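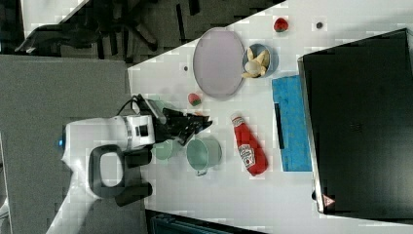 The pretend food, with the ketchup on its side and the bananas in the blue bowl.

436 shares | 9 comments

11 November 2023

I have had such a good day with the play kitchen things that I am sitting down to write this before I have even washed up the real ones, which are stacked by the sink looking at me. Chaminda has gone up to bed with the radio and I have the last of the tea, a bit stewed but drinkable, so here goes.

I had forgotten how much I like this sort of job! The bag came down from the top of the wardrobe in September, when we first talked about making up a proper box for the playgroup in Tadlow, and it has been sitting in the hall ever since with coats falling on it. I kept walking round it. Then this morning it was raining sideways and the walk was off, so I thought, right, out it all comes.

The blue bowl is still my favourite. It's a good blue and everything looks cheerful in it, and I put the banana pieces in there straight away along with the egg, or what I call the egg. It is egg-shaped and cream and I have always served it as an egg, but when the girls were small it was variously a potato, a dumpling and a baby bird that had to be kept warm under a cardigan. Bananas and egg together is not a breakfast I would thank you for. It does look well, though, the yellow against the blue, and I left it like that when I could perfectly well have sorted them.

Then there's the little strawberry, and its friend. Chaminda and I had quite a discussion about the friend over elevenses. I say it is another strawberry. He says it's a piece of watermelon and always was, and that he distinctly remembers being charged for watermelon at the café under the stairs (the prices there were shocking, he once owed 2,000 pounds for a slice and a cup of tea). It is red and it has green on it and I suppose you could argue it either way until supper, and we very nearly did. I have written "fruit" on the list and left it at that.

The oval plate turned up too, the pale lavender one with the grey rim. I was so pleased to see it. I had a notion it had gone in the box we gave to the school fair at Skirnlow years back, and I remember being a little sad about it at the time and telling myself not to be silly over a plate. And there it was, wrapped in a pillowcase. Nothing on it at the moment. I want something to go with it, a fish perhaps, or some slices of toast, because a plate that size wants a proper dinner and at present we are rather heavy on fruit.

Two green things for the stove or the table, depending on your point of view. The small cup is light green and just right for a little hand. The bigger one is metal, a paler green, with the dearest small handle, and I have never known if it's meant for a mug or a pot. It has done soup and it has done cocoa. My sister's boy used to wear it on his fist and knock on doors with it. If it goes to the playgroup I shall miss it, and I did have a small wobble and think about keeping it back for pencils, but a cup and a pot ought to stay together and I have put them down on the list as a pair.

And the ketchup! White cap, red bottle, that label in the Heinz style that makes you want chips the second you see it. It was lying on its side when I went in to lay the lunch things and I did not stand it up again, it looked so comfortable. Our two put ketchup on everything in that kitchen, strawberries included, and the banana, and once with great solemnity on my mother's slipper.

In the afternoon the rain eased and I walked down to Siddiqui for flour and came back with 500 grams of flour, a malt loaf, new batteries for the hall clock and a laundry bag I think will do nicely for the whole collection if I sew a tape through the top. Mrs Siddiqui wouldn't hear of my paying for the bag, as it had a pulled thread. I told her about the watermelon business and she took Chaminda's side without having seen it, which I thought was a bit much.

When I got in he had been looking through the Trolora catalogue and turned down the corner of the page with the wooden vegetables. He says if we are doing it we should do it properly. I said there were 100 things in that catalogue we don't need, and he said yes, but there's an aubergine. So there may be an aubergine. I have asked him to wait until I have been through the other cupboard, in case there are peas.

Still to do: sew the tape, ring the playgroup about which morning suits them, look for the wooden spoon with the blue handle, ask the girls if either of them wants anything kept. I rather hope one of them says the bowl. I shan't suggest it.

I made a banana cake after tea with the two real ones that were going over, so I suppose the whole day put the idea in my head. It has sunk in the middle a little but it smells lovely, and Chaminda had a slice hot, standing up, with the tin still in his other hand. Now I really must go and do those dishes.

Anoma Herath

Share this entry | 9 comments | Leave a comment

We use cookies to remember your settings and count visits to this diary. Accept | Manage cookies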